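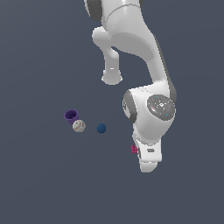
Zoi Sarantis started her radio show in a closet with a borrowed microphone and a quilt nailed to the door. Five seasons later, Clornano is the thing half of Faleck listens to while doing the dishes, and I'll admit I'm one of them. It's an audio drama about a mountain town where the mail keeps arriving a day early, and I love it to bits!

We talked by phone for well over an hour, and she laughed through most of it. "I wrote the pilot in January, mostly to stay warm," she told me. "I had no plan past the first letter. I just wanted to hear somebody open an envelope and gasp."

That gasp took 11 tries. She still has all of them on a hard drive, along with a folder of doors (creaky, sticky, slammed) that she recorded at her aunt's house. Rain is bacon in a pan. Footsteps in snow are cornstarch in a sock, squeezed slowly, and she did it for me right there over the phone. It was perfect.

The new season is bigger in every way. There's a train now, and a long flashback episode set in 1943, and a villain I'm not allowed to say much about. "He's polite," Sarantis said. "That's all you get. He's so polite that I had to leave the room after we recorded him."

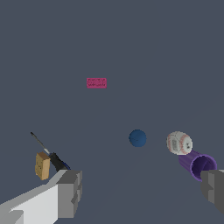
Sotiris Psarras remembers that session a little differently, and told me later that she left the room to eat a sandwich. He also said the polite voice came from reading the script sitting down, very close to the mic, after a whole morning of doing it standing up and shouting.

Sarantis didn't argue. "Okay, there was a sandwich," she said when I called back. "But I ate it nervously."

What gets her going most is the listener mail. One family wrote in to say they'd drawn a map of the town, with the bakery on the wrong side of the river. She liked their version so much that she moved the bakery. Episode four has a line about it, if you listen closely, right after the church bell.

She's already writing season six, and the quilt is still on the door.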